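件名：Re: [hurnum-ml] 引っ越しのあとの紙の整理について（長文です） 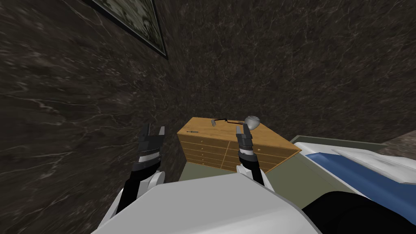

部屋の角に置いた引き出し（CG）

みなさま、こんにちは。コステル・ボシュコヴィッチ（Costel Bošković）です。
日本語は母語ではありませんので、読みにくいところがありましたら、どうぞお許しください。辞書を引きながら書いています。

先週、シェルドンさんがこのリストに書いてくださった質問について、私の経験をお伝えしたいと思います。返事が遅くなりました。まず、シェルドンさんのメールを引用いたします。

> Sheldon Ouellet さんは書きました：
>
> 皆さん、お久しぶりです。ウエレットです。
> 3月に引っ越しをしまして、ようやく台所と寝室が片づいたのですが、紙の箱がまだ手つかずで残っています。
> 中身は、古い手紙、楽譜、母の料理の覚え書き、保証書、それからボーリューに住んでいたころの地図などです。
> 前の家では、玄関の横の棚に何でも重ねていました。今度の家ではちゃんと引き出しに分けたいのですが、
> どう分けたらよいのか分かりません。
>
> 質問は次のとおりです。
>
> 1) 種類で分けるか、年代で分けるか。
> 2) 手紙は封筒に入れたままがよいか、出して平らにするほうがよいか。
> 3) 捨てる決心がつかない紙は、どこに置けばよいか。
> 4) スキャンしたら、元の紙は要らないと思いますか。
>
> 専門家の意見でなくてもかまいません。皆さんが家でどうしているか、教えてください。
>
> シェルドン

引用は以上です。順番にお答えしますが、少し寄り道もします。

まず、私の家の事情を書きます。私は四年前に父の家を片づけました。父は紙を捨てない人でした。電気料金の知らせも、床屋の割引券も、私が小学校で描いた絵も、全部同じ箱に入っていました。数えるつもりはなかったのですが、書類のために番号を振ったところ、最後の番号が2095になりました。これは枚数ではなく、「まとまり」の数です。クリップでとめてある紙は一つのまとまりとして数えました。ですから、本当の枚数は私にも分かりません。

この番号を振る作業は、今から考えますと、やらなくてもよかったと思います。番号を付けたことで安心してしまい、中を読まないまま半年が過ぎました。シェルドンさんが同じことをなさろうとしているなら、番号はあとにして、先に読むことをお勧めします。

1) 種類か、年代か

私は最初、年代で分けました。図書館のような感じがして、正しい方法だと信じていました。しかし、父の紙の半分以上に日付がありませんでした。日付のない紙を前にして、便せんの会社の名前を調べたり、切手の値段を調べたりしました。一枚の葉書のために火曜日の夜を全部使ったこともあります。楽しい夜でしたが、片づけは進みませんでした。

そのあと、種類に変えました。手紙、お金と家のこと、学校と仕事、趣味、そしてその他の五つです。五つより多くしますと、私の場合は、どこに入れたかを忘れます。妻は、料理を六つ目にするべきだと今でも言っています。私は料理は趣味だと考えますが、妻はそう考えません。今は、料理の紙は台所にあります。つまり妻の意見のとおりになりました。

手紙だけは、種類の中でさらに人で分けました。年代ではなく、差出人です。伯母からの手紙を続けて読みますと、伯母の字がだんだん大きくなっていくのが分かります。目が悪くなったからだと思います。年代順に全員の手紙を混ぜていたら、気がつかなかったかもしれません。

シェルドンさんの場合は、楽譜がありますので、楽譜は別に考えるべきだと思います。楽譜は大きさがちがいますし、使う紙です。使う紙と、しまっておく紙を同じ引き出しに入れますと、使う紙を探すたびに、しまっておく紙が傷みます。

2) 封筒について

これはこのリストでも前に議論があったと記憶しています。私は専門家ではありませんが、フリケン（Fliken）の町の資料室で、紙の講習を一日だけ受けたことがあります。そこで教わったことを書きます。

手紙は封筒から出して、開いて、平らにして、封筒と一緒に置くのがよいそうです。折り目のところから紙が弱くなるからです。封筒は捨てないでください。消印と住所は、手紙の本文と同じくらい大切なことがあります。私の父の手紙には日付がないものが多かったのですが、封筒の消印で分かったものがたくさんありました。

金属のクリップとホチキスの針は外したほうがよい、とも教わりました。さびが紙に移ります。ただし、無理に引っぱってはいけません。針の足を裏側で起こしてから、薄い紙を一枚はさんで抜きます。私はこれを急いでやって、祖母の手紙の角を破りました。破れたところにセロハンテープを貼ってはいけません。私は貼りました。講習の前だったのです。

輪ゴムも同じです。古い輪ゴムは溶けて、紙にくっつきます。もし輪ゴムで束ねたものが箱の中にありましたら、今日のうちに外していただきたいです。ほかのことは来月でもかまいません。

3) 決心がつかない紙

父の家のとき、私には「あとで」という箱がありました。この箱は一つのはずでしたが、増えました。どうして増えたのか、うまく説明できません。疲れているときは、どの紙も「あとで」に見えます。

今は規則があります。決心がつかない紙は、一番下の引き出し一段だけに入れます。段がいっぱいになったら、新しい紙を入れる前に、古い紙を出して決めます。決められない場合は、兄に電話します。兄は三分で決めてくれます。ときどき早すぎると思いますが、兄に聞いて後悔したことは、まだ一度しかありません（父の釣りの許可証です。あれは残すべきでした）。

保証書については、物がもう家にないなら、紙も要らないと思います。ただ、プリラール（Plirard）のラジオの説明書は残しました。ラジオはとっくに壊れて捨てましたが、説明書の余白に、父が聞いていた局の名前を鉛筆で書いていたからです。こういう例外を認めますと、規則が弱くなることは分かっています。それでも残しました。

引き出し自体について、一つ書き足します。浅い引き出しがたくさんあるほうが、深い引き出しが少しあるよりも、紙には向いていると思います。深い引き出しでは、下の紙を見なくなります。私は深い引き出しを買って失敗し、あとで浅いものに替えました。買う前に、一番大きい紙を測ってください。シェルドンさんの場合は地図だと思います。地図を折って入れるのか、広げて入れるのかで、必要な家具がまったくちがいます。

それから、引き出しの表に札を貼るかどうかです。私は貼りましたが、妻は見た目が悪いと言いましたので、札は引き出しの内側、手前の縁に貼ってあります。少し開ければ読めます。この方法は、客の多い家には良いと思います。

置く場所にも気をつけてください。外に面した壁にぴったり付けますと、冬に背中側が湿ることがあります。私の家では、指が二本入るくらいのすき間を空けています。部屋の角は落ち着いて見えますが、空気が動きにくいので、ときどき引き出しを開けて風を通すとよいと思います。日光の当たる窓の下もよくありません。父の家では窓の下に箱があり、上の方の手紙は字がとても薄くなっていました。

4) スキャンのあと

この質問が一番むずかしいです。

私はスキャンをしましたが、捨てたのは、お金と家のことの紙だけです。手紙は捨てていません。ハーナム（Hurnum）の会の集まりで、スキャンをしたら全部捨てて気持ちが軽くなった、という方のお話を聞いて、うらやましいと思いました。そのとおりにしようとして、最初の一通を手に持って、やめました。紙の匂いがあったからです。煙草の匂いでした。

また、スキャンは思ったよりも時間がかかります。私は一晩に80枚と決めて始めましたが、守れた日は多くありません。途中で読んでしまうからです。読むことが目的なら、それでよいのですが、終わらせることが目的なら、読まない人に頼むほうが早いと思います。私の姪に頼んだときは、とても早く進みました。姪は祖父の字が読めないのです。少しさびしい気持ちもありました。

ファイルの名前は、短く、同じ形にしてください。私は「人の名前、年、番号」の順にしています。年が分からないときは「不明」と書きます。最初のころは「父から伯母へ、たぶん夏、海の話」のような名前を付けていました。読むと楽しいのですが、並べることができません。今は、海の話のような説明は、別の表に書いています。この表は、まだ半分くらい空白です。

保存する場所は、少なくとも二つに分けてください。私は家に一つ、兄の家に一つ置いています。兄の家のものは、年に一度、会うときに取り替えます。

お母さまの料理の覚え書きについて

ご質問には入っていませんでしたが、気になりましたので書かせてください。

料理の紙には、油や粉が付いていることが多いです。これをほかの手紙と一緒にしますと、虫が来ます。私の家にも来ました。ですから、料理の覚え書きは、必ず別の箱か、別の引き出しにしてください。できれば一枚ずつ紙の袋に入れてください。ビニールの袋は、湿気がこもるそうですので、私は使っていません。

そして、台所で使うためには、写しを作るのがよいと思います。元の紙はしまっておき、写しを汚してください。妻は写しの方にも自分で書き込みをしています。「塩が多すぎる」などです。私の母が読んだら怒ると思いますが、私も塩は多すぎると思います。

ボーリュー（Beaulieu）の地図のことも、いつかこのリストで教えてください。折り目が破れかけているなら、広げたまま保存する方法を知っている方が、リストの中にいらっしゃるのではないでしょうか。私は地図のことはよく分かりません。

もう一つだけ、逆に質問をさせていただきます。感熱紙のレシートと、昔のファックスの紙は、どうされていますか。私の父のファックスは、もうほとんど字が見えません。写しを取る以外に方法があるのか、ご存じの方がいらっしゃいましたら、教えていただけますと助かります。仕事のファックスは消えてもよいのですが、一枚だけ、父が私の誕生日に送ってくれたものがあります。

長くなりました。最後まで読んでくださって、ありがとうございます。日本語の間違いは、個人宛てのメールで直していただけますとうれしいです。前回「紙を片づける」と「紙を片づけられる」の違いを教えてくださった方、よく分かりました。お礼が遅くなり、失礼しました。

どうぞよろしくお願いいたします。

コステル・ボシュコヴィッチ

追伸　シェルドンさん、箱は床に直接置かないほうがよいです。板を二枚敷くだけでもちがいます。

--
hurnum-ml 家の紙と記録の会
返信はリスト全体に届きます。個人宛ての場合は宛先をご確認ください。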